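Grastau House shared kitchen and laundry room
Walk-round checklist with comments, 24th September
Filled in by Ginette Guillot

Dear all, this is the autumn walk-round, a bit longer than the June one because so many of you stopped me on the stairs with things to add (please keep doing that!). Each item has a result and then my comments, and the comments are where the useful bits are, so do read past the word "OK" if you can spare the time.

PART A. KITCHEN

1. Fire blanket on its hook, tapes hanging free
Result: OK
Somebody had tucked the tapes up neatly behind the case, which I'm sure was kindly meant, but they need to dangle so they can be grabbed in a hurry. I have pulled them down again.

2. Smoke and heat alarms tested
Result: OK, one battery changed
The heat alarm in the kitchen is good and loud. The one in the passage gave a rather sad little chirp, so it has a new battery.

3. Cooker knobs, hob and hood filter
Result: Needs attention
The back left knob is still loose and can be knocked on by a sleeve. I have rung Soriano again and they will bring the part when they come for the boiler. Until then please look at the knobs before you leave the room, even if you only came in for a biscuit. The hood filter was greasy and has been through a hot soak.

4. Draining, drying and putting away
Result: OK
Racks should stand level and well back from the edge, and knives go point down. I do think it's worth tipping out the drip tray every evening, as the water goes stale faster than you would believe, and then everything above it smells of pond.
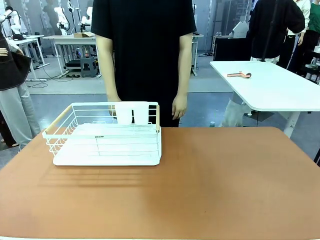

Tea towels are a separate matter. We had three on the go at once and not one of them fresh, so there is now a stack in the second drawer and a bin for the used ones under the window. Take a clean one whenever you feel like it, there are plenty.

5. Fridge temperature
Result: OK
It read 3 degrees at breakfast and the same after lunch. The door seal has a small split near the bottom hinge, not bad enough to replace yet, but I shall look again next time. Please label anything you would be cross to lose.

6. Worktops and tables: no splits, wobbles or sharp corners
Result: OK after tightening
One table leg had worked loose and I gave it a turn with the big spanner. Hot pans go on the trivets, please, and spills want wiping up straight away, above all anything with turmeric in it.

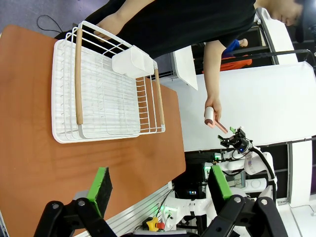
While I had the spanner out I did the stools as well. The tall one with the Denus label has a cracked footrest and I have taken it down to the store room, so if you miss it, that is where it has gone.

7. Cleaning products in the locked cupboard
Result: Needs attention
Locked, yes, but the key was in the lock! It now lives on the high hook. Bleach and limescale remover are on different shelves, and I'd be grateful if they stayed that way.

PART B. LAUNDRY ROOM

8. Dryer lint filter emptied after every load
Result: Needs attention
I took out enough fluff to stuff a cushion. Do empty it each time, it really is a fire risk, and your clothes will dry faster too. If you have a very hairy dog blanket, go over it before it goes in the machine and you will save everyone a lot of bother.

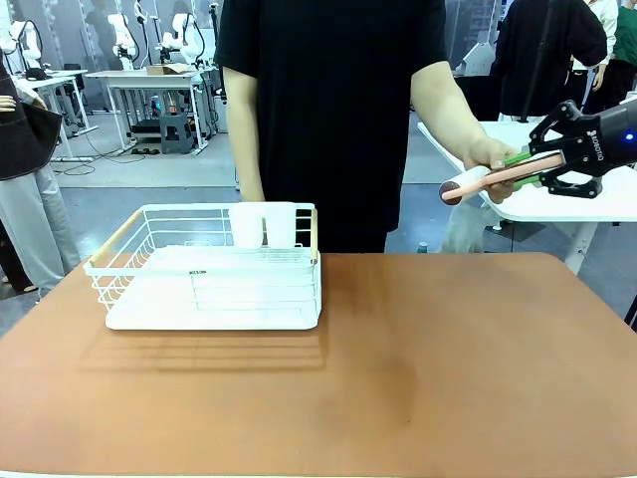 9. Hoses, plugs and sockets
Result: OK
Hoses dry and firm, no scorch marks on the plugs. The Anari extension lead has been taken away, as it was trailing across the doorway.

10. Floor and way out clear
Result: OK
Two baskets moved and one umbrella returned to the stand.

11. First aid box
Result: Plasters and burn gel to be topped up, on my list for Friday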